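Minutes of the Staff and Operations Meeting, Jumden site
Date: 5th February
Present: operations manager, both shift leads, personnel officer, safety officer, two staff representatives from packing, one staff representative from the recording group, technician from Derkano (items 2 and 3 only)
Apologies: head of sales

1. Minutes of the previous meeting
The minutes were accepted with one correction. Under "Training" it should say that the course is paid as working time, also when it takes place after the shift.

2. Derkano cells in packing
The technician reported that the second cell is installed and will start with the small boxes only. The first cell packs 3000 boxes per shift when there is no stop. The target in the contract is 4000. The difference comes mostly from soft bags, which the arm takes badly, and from boxes which arrive already open on the belt.

The packing representatives said that the number on the screen does not show the work of the person who stands next to the cell. This person clears the stops, brings the cartons and repacks what the arm has dropped. Before, four colleagues worked on this line and they could talk and change places. Now one person is there alone, and the work is less heavy for the back but more tiring for the head. The evening lead agreed with this from his own observation.

Decided: the person at the cell is changed every two hours. The operations manager will ask Derkano if the stop signal can be made less loud - it is heard in the canteen also.

3. Stops and who may clear them
At the moment only people with the yellow card may open the door of the cell. There are not enough cards on the evening shift, and twice in the last month the line waited for a colleague to come back from the break. The technician can give the course again in February. It takes half a day.

The safety officer repeated that nobody may reach over the fence, also not for one dropped bag. She will put the rule in Polish and Portuguese next to the door.

4. Jobs and contracts
The personnel officer confirmed that no permanent contract will be ended because of the cells. Temporary contracts in packing will be looked at one by one when they run out. The staff representatives asked for this in writing. It was promised before the next meeting.

There was a longer discussion about pay grades. Colleagues who moved to the recording group kept their old grade, but the work is different and needs training which they did not have before. One representative said that people teach the machine the work they were paid for, and that they should get something for this knowledge. The operations manager did not want to give an answer today. She will speak with Gridivine, who pays a part of the recording hours. The point stays open.

5. Fleury returns area
Fleury wants to have their returns sorted here from next season. Part of this would be done by hand and part by a cell later. The packing representatives asked that the hand work is planned with normal tables and chairs from the first day, and not "for the time being" as it was done with the labels. Noted.

6. Recording group
The group has now 16 people, and sessions are limited to 30 minutes followed by a break. This was too long for some in the beginning, mostly for the wrist and the thumb. The representative asked that the limit is kept also when the delivery for Gridivine is late, and the meeting agreed. Nobody has to make up the time of a session which was stopped because of pain.

Other points from the group: the tables by the window have strong light at midday and some recordings were refused for this. A thinner curtain will be tried. The snacks and bottles may stay on the shelf and the cabinet, but not on the work table.

7. Other business
The lockers on the upper floor will be repaired. The coffee machine is again with the supplier, no date is known.

8. Care of the hand grippers
Left and right grippers were mixed up several times at shift change, and then the files of a whole session must be checked again. Everybody is asked to read the white label before the start and to write the full marking in the session list with the side included, for example 025左, and not only the number. The QR code below the marking must stay clean and must not be covered with tape. The thin white gloves are now in two sizes, please take the size that fits and tell the shift lead when a box is almost empty. Yellow fingers that have become loose go back to the shift lead and are not tightened at the table. 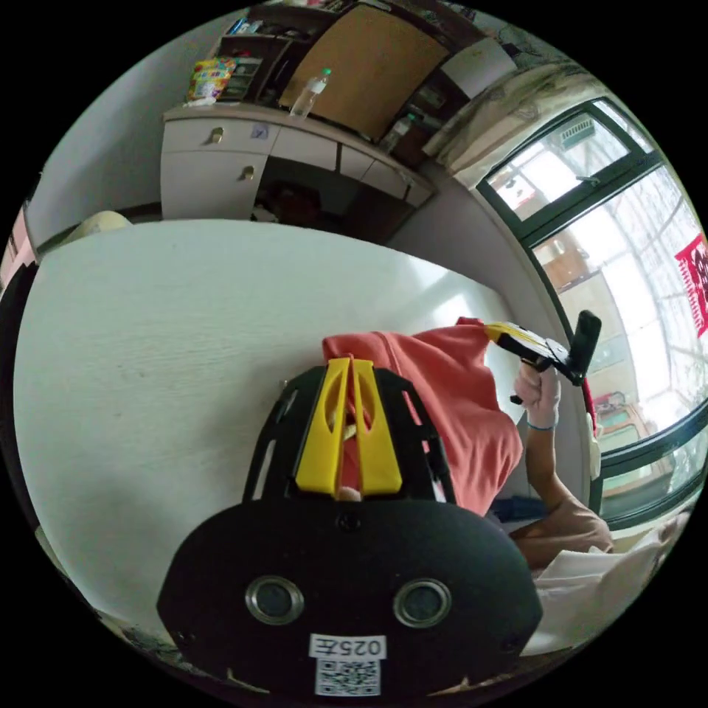
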